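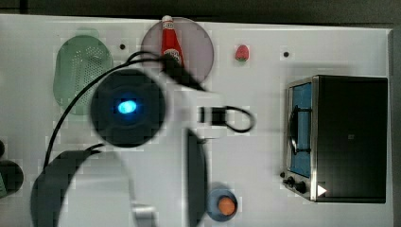

Last updated: April

Teaching by Hand, Teaching by Remote
What a small kitchen bench says about the cost of a demonstration

The first thing an operator learns at Clerent is to stop correcting. A hand that drifts a little past its target and swings back will produce a recording in which the arm drifts and swings back, and a policy trained on enough of those recordings will do it too, at speed, for no purpose. Kyung-tae Kwak, who runs the company's demonstration bench, has new operators spend their first session moving the arm between two points and doing nothing else.

The bench is a white table stocked with kitchen goods, some full-size and some toy. A single arm works over it. Tasks are short and written as one sentence: put the strawberry in the bowl, move the ketchup off the plate, place the colander beside the oven. Each sentence is recorded many times, by different people, with the objects shifted between takes. The current set, which the group calls Furen, holds 2240 demonstrations across 16 tasks.

There are two common ways to get such recordings. In the first, kinesthetic teaching, the operator takes hold of the arm and pushes it through the motion while the motors compensate for gravity. The joint angles are logged directly. The method needs no extra hardware and the operator feels contact through the arm itself. Its drawbacks are practical. The operator's hands and forearms end up in the camera views, where they will be absent when the arm runs alone. Moving several heavy joints at once is also awkward, and people tend to move them one after another, which gives stiff paths.

In the second, teleoperation, the operator stands clear and drives the arm through some other device: a handheld controller, a 3D mouse, or a smaller copy of the arm whose joints are matched one to one. The cameras see only what they will see later. The price is a loss of touch. Without force feedback an operator cannot feel the fingers meet a plate, and has to judge it by eye or from the way the arm lags behind the command.

Clerent started with the first method and moved to the second. Of the early hand-guided recordings, 372 were kept, mostly for tasks where contact matters more than the view. The rest of Furen was recorded by teleoperation with a leader arm named Ong, built in-house and clamped to a separate stand.

"With hand guiding, people got good in an hour and stayed there," Kwak says. "With Ong they were bad for two days and then they passed the others."

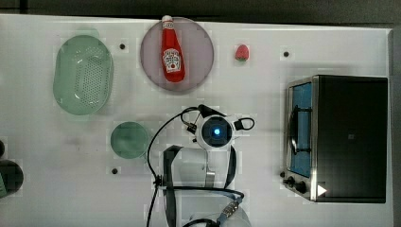 Where objects are placed before a take matters as much as how the arm is driven. If the strawberry always starts in the same spot, the policy can learn the spot and ignore the fruit. Kwak's layouts are generated by a script called Dreltitden, which gives the operator a rough placement for each item and leaves the last few inches to chance. It also controls how hard a layout is. A small strawberry alone on the bare table to the right of the large pink plate can be approached from several sides, while a ketchup bottle lying along the plate has to be gripped across its body with the rim close under the fingers. Operators are told which object is the target only after the table is set, so that they do not tidy a path to it without meaning to.

Cables are a separate concern. Slack is needed at the wrist so that it can turn through its full range, and slack moves. A loop that hangs into a camera view changes shape with each motion, and the model has to learn that it carries no information. Tying it down tightly removes the problem and creates another one, as the cable then pulls on the wrist near the end of its travel. The bench settles for loose loops and a check before each batch.

Rejection rules are strict. A take is discarded if the target is dropped, if the arm pauses for long enough to suggest the operator was thinking, or if a joint comes within a few degrees of its limit. Recovered mistakes are stored under a different label. Kwak regards a clean recovery from a missed grasp as worth more than another perfect grasp, provided the model is not shown the miss as something to copy, so the trainer masks the frames leading up to it.

The open question is how many demonstrations a task needs. In a trial on the strawberry task, a policy trained on 49 teleoperated takes with varied layouts did better than one trained on over twice as many with a fixed layout. Kwak does not offer this as a general figure. The tasks that involve the oven have needed more, and the placing tasks vary with the shape of the object.

The next set will add a second operator station, so that two people can record the same layout one after the other and their paths can be compared. Ong will need a copy. The joints are on order.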